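Katovance Shared Kitchen: Progress Report
Prepared for the Olura Fund
January 24, 2020

1. Scope of this report

This report covers the sorting and re-storage of crockery, bowls and food containers at the Katovance kitchen. It follows the interim note on shelving and should be read with the stock sheet already supplied. Work on the cooker line is reported separately.

2. Stock check

The full count of loose items came to 959. Of these, 851 were fit for further use and have been kept. The remainder were chipped, split or without a matching lid and have been withdrawn. Withdrawn plastic went to the Gromico recycling point. Broken china was bagged and disposed of as general waste.

Items kept are recorded under four headings: plates, bowls, lidded containers, and serving pieces. Cutlery was outside the agreed scope and has not been counted. Mugs were added to the sheet at the request of the morning users and appear under serving pieces, which will need correcting at the next revision.

3. Shelving

The two wall units from Yensuk were fitted as planned. Shelf spacing was set at 236 mm on the lower three levels. This takes the deep bowls upright but leaves wasted height above the flat plates. An extra shelf per unit would recover the space at a cost of 25 pounds each. No order has been placed.

One bracket on the left-hand unit was supplied with the wrong screws. It has been refixed and the shelf carries its normal load without movement.

4. Mixed stacking

Mixed stacking remains the main fault in daily use. Plates, metal bowls and plastic containers are put down together after washing and then moved to the shelf as they are. 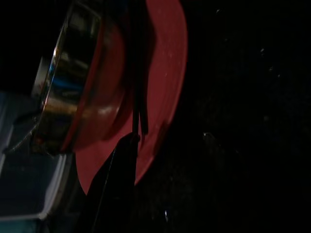

Steel on top of a plate is tolerated for short periods at the sorting table. It is not accepted on the shelf, where the stack becomes uneven and the lower item cannot be taken out without lifting the rest. Plastic containers are to be stored by size with lids kept on edge in the adjoining rack. Labels have been fixed to the shelf fronts, but several have already lifted at the corners and a stronger adhesive is on trial.

5. Spend and next steps

Spending is within the agreed budget. The remaining items are the replacement labels, a second lid rack and a decision on the extra shelves. A repeat count is planned for April, using the same headings apart from the change noted for mugs. The revised stock sheet will be sent with the next claim.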